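Speaker notes: Furnishing the small rental room
Talk for the Fornden landlords' evening, May, starting 7 p.m.

Slide 1. Greeting

Good evening, and thank you for coming. Speak slowly here. Thank Celeste Quiroga for the invitation and for the coffee.

My subject tonight is the room that you rent to one person. I mean a room in a shared house, with one door and one window, where a student or a young worker will live for a year or longer. I will talk about what to put in it, what to leave out, and how to write it down so that you and the tenant do not quarrel at the end.

Slide 2. How I came to this

When my aunt gave me the keys of the house in Clividach, I had 2 rooms to let and no experience. I bought everything new and everything matching. I spent more than 2000 dollars on the first room, and the tenant asked me very politely if she could move half of it to the cellar. She wanted space for a bicycle and her sewing machine.

(Pause. People usually laugh at the sewing machine.)

After this I began to ask each new tenant before I bought anything. I send a short letter with three questions. Do you work at home? Do you sleep badly? What do you bring with you? The last question saves the most money.

Slide 3. The table

The table is the piece tenants write to me about most often. They eat there, they study there, they put the laundry there. Please do not give them a coffee table and call it a desk. A person who studies for an exam on a low table will have a bad back before winter.

Measure the knee space while sitting down. I forgot this once with a table from Kiều, a nice secondhand shop near the station, and I had to carry it back in the rain.

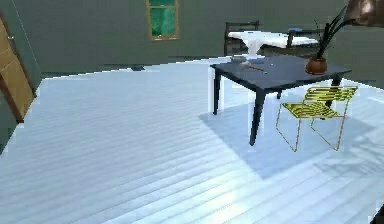 Also think about the lamp. In many old houses there is one socket, and it is behind the door. An extension cord across the floor is a thing people fall over. If you can pay an electrician for one more socket, do it before you buy any furniture.

Thoa Hoàng asked me last time about chairs. My answer is still the same: one good chair is better than two bad ones, and the tenant should sit on it before you pay.

Slide 4. Sleeping

Here I am strict. Buy the mattress new. You can buy almost everything else used, but a used mattress brings the story of another person into the room, and sometimes it brings insects.

I spend 100 dollars on a mattress cover and a second set of sheets for each room. Keep the receipt in the folder of the room. If the bed makes a noise, tighten the bolts first. Most of the beds I was told to throw away only needed a wrench.

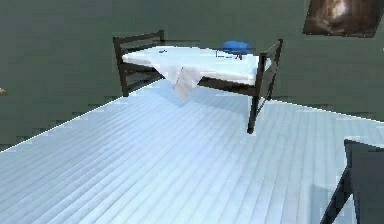
Ask also where the heating pipe runs. In Clividach it knocks at five in the morning, and the tenant in the back room heard it every day until Tuấn Tạ came and bled the radiators. He did it in one visit. I had waited the whole winter to call him, and I am still a little ashamed.

(If time is short, jump to slide 6.)

Slide 5. Somewhere to sit that is not the bed

This is the part where landlords disagree with me. Many say that a soft chair takes too much floor. I say that a person who comes home tired needs to sit in a place where she does not work and does not sleep. My tenants stayed longer after I made this change. I cannot prove that the chair is the reason.
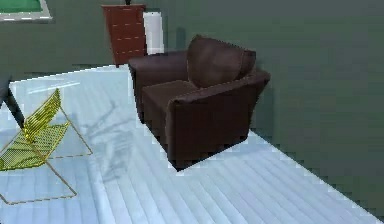
Vy Tô
Landlord and letting adviser, Clividach

Slide 6. The inventory

Write the inventory together with the tenant, in the room, by daylight. Note each scratch in simple words. "Long scratch, left side" is enough. Both people sign, and both keep a copy.

My deposit for furniture is 100 dollars, separate from the rent deposit. Check your local rules before you copy me.

Slide 7. Questions

Thư Huỳnh has the microphone. Repeat each question aloud for the back row. If somebody asks about pets, say that it is a different talk.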